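News & Gossip > Internet Famous > Creators

Emmanuel Lema is taking his kitchen sketches on the road

I've been watching Emmanuel Lema argue with his own saucepans for two years now, usually when I should be asleep, so you can imagine the noise I made when he announced a live tour last night. Proper stage, proper tickets, and (he promises) the original saucepans!

If you've missed him so far, he plays every member of the Mbwambo family, a made-up household who can't agree on what's for tea. The grandmother is the best one. She's just a tea towel and a very long stare, and she has more fans than most pop stars I could name.

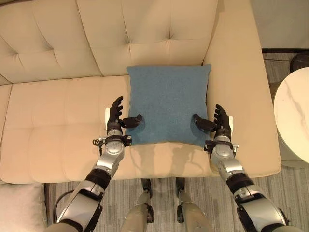

The show is called Sasus, after the family's goat, who has been talked about in nearly every clip and never once turned up. Will we finally meet the goat? Lema was asked that over and over in the comments and replied with a single tea towel picture, so make of that what you will.

It opens in Brerness in December, in a little theatre with 300 seats, then goes on to Sternlow for 3 nights. Curtain up is at 7 and there's no support act, though he says the grandmother "may have a few words" first.

I've already put my name down for the Brerness presale. My sister wants the Sternlow one because the parking's better, and we're still arguing about it.

Tagged: Comedy, Creators, Live Shows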